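Abernathy start again, and this time with a roof

Pre-season at a non-league ground. Smell of cut grass, somebody's radio, a kettle that takes nine minutes. Ingrid Esposito has her boots on already and training isn't till seven.

She took the manager's job at Abernathy in the spring, three weeks before the end of a season that most people at the club would rather skip over. Second bottom. Two keepers injured. A home game called off because the away dressing room had no ceiling. They stayed up on goal difference, lost the last match four-nil anyway, and the supporters sang for the whole of the second half.

"I thought they were being sarcastic," says Esposito. "They weren't. I asked."

So that's where it begins. Sales of season tickets closed the month with 318 gone, against 138 the year before, and the club has had to order a second batch of the little card wallets. Small numbers if you're used to the big leagues. Not small round here. The average gate in the division last year wouldn't fill a decent sized school hall.

The ground helps. New roof on the clubhouse, new turnstile at the road end (the old one jammed on anyone carrying a bag) and a fresh lick of paint on the stand, which the club is still calling the Samum End after the wholesaler that paid for it in the nineties. Samum went under years back. The name stuck, the sign didn't, and it was last seen in a hedge behind the cricket nets. Capacity is 1,362 on the certificate. The record for a league match is 1,064, set against Clusus in a cup-chasing season that people still talk about as if it finished last week.

Clusus again first up, as it happens. Away, in August, then the return in September under the lights. Esposito pulls a face at the fixture list.

"I'd of picked someone easier. But get it over with."

She was a midfielder herself, a tidy one by most accounts, eleven years and four clubs, then a knee, then coaching under-twelves on a slope. She still talks like someone who expects to be subbed. Short answers. Looks at the pitch while she gives them. What she wants from this side is simple enough - pass it, run, don't moan - and the squad is younger than it was by a long way. Seven have left, nine have come in, and a couple of those nine had never played at this level until July.

Training has changed too. Two evenings as before, but shorter and quicker, with the ball out from the first minute. No laps. The laps were famous. Old players turn up to watch and look slightly cheated.

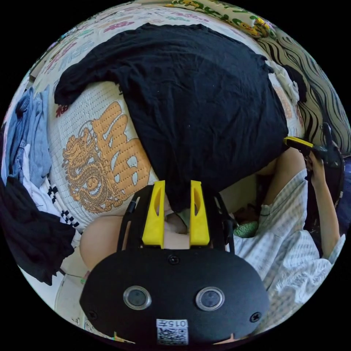 Black fabric, pale quilted bedspread.

Then there's money, which there isn't much of. The shirt deal with Trinano, a tile and bathroom firm on the ring road, runs for two seasons and covers the kit and most of the coach hire. The rest comes from the bar, the gate and a Christmas raffle. Everyone in the first team squad is on expenses only. Esposito gets a bit more than that but wouldn't say how much, and went rather pink when asked.

The away trips are the hard part. Four of them are over two hours each way, midweek, and half the squad works shifts. Last season Abernathy went to one game with twelve players, and one of the twelve was the coach driver's son. He got ten minutes. Did alright.

"I can't have that again," she says. "Well I can. He was decent. But you know what I mean."

The friendlies have been mixed. A good win over a county side who looked like they'd all been on holiday, a dull draw, then a five-two defeat in which the back four seemed to have met in the car park. She didn't shout, by all acounts. Kept them out on the grass for twenty minutes afterwards, walked through all five goals, sent them home. The next match they won one-nil and hardly gave up a chance.

Up front is still a worry. Last year's top scorer got eight and has gone to Clusus, of all places, so there will be some noise about that on the opening day. His replacement is nineteen, quick, left-footed, and missed an open goal in each of the first two friendlies. Scored in the third from thirty yards. The crowd haven't decided on a song yet.

And what would be a good season? Long pause. A ball goes over the fence and a lad goes after it.

"Middle," says Esposito. "Middle would be lovely. Nobody chewing their nails in April. A run in the cup if we get a home draw."

It's five to seven. Players drifting in from the car park, two of them eating. She's off down the touchline with a bag of cones before the next question, shouting at someone about shin pads.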